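Rundport Forums > Home and Wardrobe > Storage
Thread: Shirts in big clear bags, am I mad or is this brilliant?

Sumathi_N
August 2, 2021
Hello all! Long-time reader, first proper thread from me. We've moved into a flat with one wardrobe between two of us and I have finally given up on hanging everything. What I've started doing is folding the shirts and putting them in large clear plastic bags, a few to a bag, side by side so that a bit of each one shows. No stacking! I used to stack them and the bottom one was never seen again until Christmas. 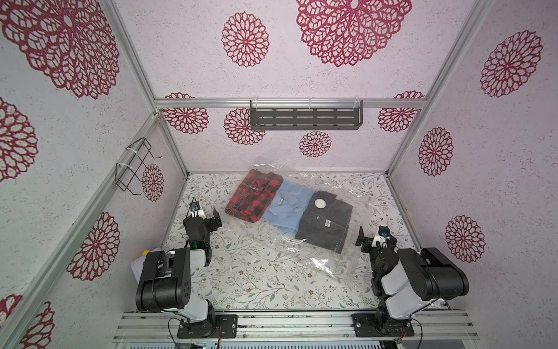 Three shirts to a bag is my sweet spot. I like mixing them too, so a buffalo check flannel goes in with a plain light blue and a dark grey, and that's a long weekend sorted in one grab. The shirts overlap a touch at the edges but I can still tell them apart from across the room. I've done 12 bags so far and I am ridiculously pleased with myself. Anyone else do this? And how do you close yours?

Lorente_S
Love this! I do the same with jumpers. On closing, I fold the top over twice and tuck it underneath. Press the air out with your forearm first, starting at the closed end, or you get a pillow. The flannel will always be the bulky one, so I'd put it nearest the bottom of the bag.

gounder.a
Going to be the grump here, sorry. Plastic for a week's travel, fine. Plastic for months, no. Cotton wants air. I lost a good linen shirt to a musty smell that never came out, four washes and it still smelt like a shed. Get a cotton bag with a little window in it and be done.

Sumathi_N
Oh no, poor linen! These are only in the bags for a week or two at a time, we rotate them. Was yours completely dry when it went in?

gounder.a
I thought so. It had been on the airer overnight in a cold room, so perhaps not. I'd still go for cotton.

Lavanya G
I'm with Sumathi on the see-through part. I had the cotton ones with windows and the window shows you one collar and a bit of sleeve. Everything looks navy. In a clear bag you can tell the light blue from the nearly black without opening anything, and on a dark morning that is worth a lot to me!

For closing, I gather the top edge in one hand and twist it until it goes into a sort of rope, then a clip from the Fasten multipack. Twist away from the shirts and keep the other hand flat on the bag. If you pull up as you twist, the whole lot slides to one end and you're refolding.

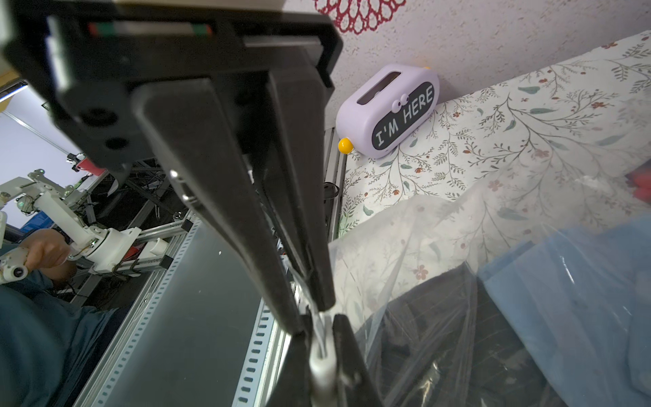

The other thing I'd say is lay a cloth down first. I do mine on an old tablecloth because bags skate about on a bare worktop, and with a bit of grip underneath you can get the twist done properly. Mine has flowers all over it and is far too pretty for the job, but it never comes out for dinner any more.

Sumathi_N
The twist! I've been folding mine flat like a sandwich bag and they spring open every time. Trying this tonight.

Lorente_S
I'll stick up for the fold. The twist leaves a lump, and if you're putting bags in a drawer that lump sits right in the shirt on top. On a shelf, fair enough, twist away.

Lavanya G
Drawer people, honestly. Fine, lump conceded, but mine are all on open shelves and the twisted end makes a lovely handle.

Aravind_M
Has anyone tried the Juvness bags with the slider? My sister swears by them and I've got a drawer 701 mm wide inside that I'd like to fit two across. I don't want to trim anything.

Lorente_S
Not tried those. I've only used the Economou ones and they're thinner than I'd like, noisy as well. Measure with the shirts in, mind. A full bag always comes out narrower than an empty one.

gounder.a
Question for the clear bag lot, then. Do you take the tags and stickers off before you put new shirts away? My partner leaves everything on and it drives me up the wall.

Sumathi_N
Guilty! I leave them on until the first wear. Stickers on fabric probably ought to come off sooner, I grant you. I had one leave a shiny patch on a pair of trousers.

gounder.a
That is the first thing we have agreed on.

Aravind_M
Back with an update. Two bags across does fit if I fold the sleeves in behind and make each shirt a bit narrower. Went with the flat fold for the drawer and I'll try the twist for the shelf over the bed. It took me almost 105 minutes to do the whole drawer, but I did have the cricket on.

Lavanya G
Brilliant! Do the jumpers next. Which way round are you putting the collars, all the same or top and tail?

Aravind_M
Top and tail. It lies much flatter that way.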